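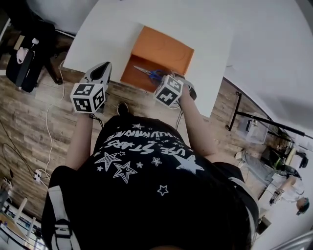
Unit 4: Looking at a Hand-Held Gripper Kit

The kit for this unit is the Mushi pair, sold by Tridel. It is used to record people doing table tasks, so that a robot arm can learn from them later. You hold one gripper in each hand and work as you would with your fingers. Each gripper carries a white cube with black square patterns, which a camera uses to track where it is.

What is on offer

The basic set is 2 grippers, cables and the marker cubes. Tridel quotes $2,000 for it. The Zitine software is billed apart, at $507 a year. Course prices were checked on 26 August 2023.

Points to review

Cables. Both grippers are wired. Note how far you can reach before a cable pulls.

Small tools. Scissors and an open box make a fair test. Try the handles first, then the blades.

Marker view. Turn your wrists and note when the patterns face away from the camera.

Weight. Sandness students worked for about 28 minutes before asking for a break.

For next time

Write one page on whether you would buy the set for a small lab. Include the yearly software cost.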